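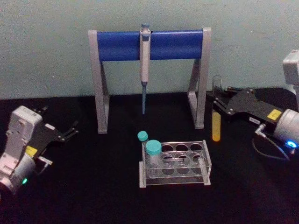

A piston pipette is a hand-held laboratory instrument used to draw up and deliver a set volume of liquid. Most models in general use work by air displacement: a piston moves inside a sealed cylinder, and the cushion of air between the piston and the liquid transmits the movement to the sample. Between uses the instrument is normally hung upright, as with the white pipette on the blue bar of a bench stand, its plunger button uppermost. Upright storage keeps any liquid left near the lower end from running back toward the piston and seal.

Operation

The plunger of a manual pipette has two stops. Pressing to the first stop displaces the set volume. Pressing to the second expels the remaining liquid and is known as blowout. In forward pipetting the user presses to the first stop, immerses the tip, releases slowly, and dispenses through both stops. In reverse pipetting the tip is filled from the second stop and emptied only to the first, so that a small excess stays behind and is discarded. The reverse method is preferred for viscous or foaming liquids.

Sources of error

Air displacement instruments are sensitive to temperature, air pressure and humidity. Evaporation into a dry tip lowers the first delivered volume, and tips are therefore pre-wetted by filling and emptying them several times. A tilted pipette takes up slightly more liquid than a vertical one. Heat from the hand expands the air cushion during long series.

Volatile solvents are usually handled with positive displacement instruments, in which the piston touches the liquid directly and no air cushion is present. The Hendriks pattern uses a disposable piston and capillary. The Clostetti pattern has a fixed piston that is wiped between samples.

Calibration

Delivered volume is checked by weighing. Distilled water is dispensed into a tared vessel on an analytical balance, and the mass is converted to volume with a factor for water temperature and air pressure. The Varninley procedure calls for 13 weighings at each test volume, of which the first 2 are discarded. Worn seals are the usual cause of a low result.

See also: Burette; Pernby dispenser; Volumetric flask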